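Nalleo Channel Service: Progress Report to Nemine
Prepared by Siv Engebretsen, delivery lead
12 July 2022

Status

The ad-supported channel service remains on plan for launch in the Clalholm region. Ingest, scheduling and playout are complete. Ad insertion is in test. Apps for two of the three television platforms have passed review, and the third is with the platform owner for a second round. Spending to date is 69 percent of the approved grant.

Channels and content

The launch line-up stands at 8 channels, unchanged from the February report. Rights paperwork is signed for seven. The remaining channel, science and engineering, depends on a supplier contract that Coralie McPhee expects to close this month. Its library of 400 titles has been delivered and loaded, but stays blocked from scheduling until the contract is countersigned.

All loaded titles have passed the automated loudness check. Closed captions are present on every title except a small group of older documentaries, which have been sent back to the supplier. These will be held out of the schedule until corrected files arrive. 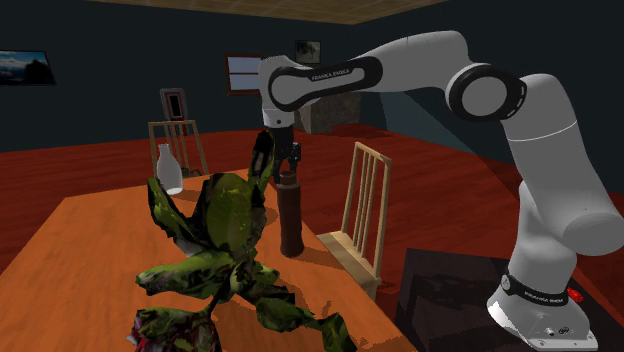
Figure 1. Simulated Franka Emika arm above an upright cylinder.

Ad insertion

Break markers are now read correctly from both live and file-based channels. Two faults were found during testing. In the first, the return from a break dropped the opening second of program audio on older set-top boxes. Genji Tanabe traced this to a segment length mismatch and the fix is in the current build. In the second, the same ad could be served twice in one break when the ad server timed out. A repeat filter has been written and is being tested against recorded traffic.

Unfilled breaks currently show a static slate. Hoani, which supplies the ad server, has agreed to provide house promos in its place before launch.

Apps

Start-up time on the slowest supported television is 3 seconds, within the target set in the grant terms. The program guide scrolls more slowly than we want on the same model. Hemi Tawhiri is reducing the size of the channel logos and the amount of guide data loaded at once.

Sign-in is not required on any platform. Viewing history is stored on the device only, as agreed.

Open risks

Platform review: a further rejection would move the third app past launch day. The other two would go ahead without it.

Science and engineering contract: if unsigned by the end of the month, the channel will be replaced with a second movie channel from existing rights.

Decisions requested

Approval to move unspent travel funds to caption repair. Ottavio Galli has sent the revised budget sheet separately.

Confirmation of the Nemine contact for launch notices and press copy.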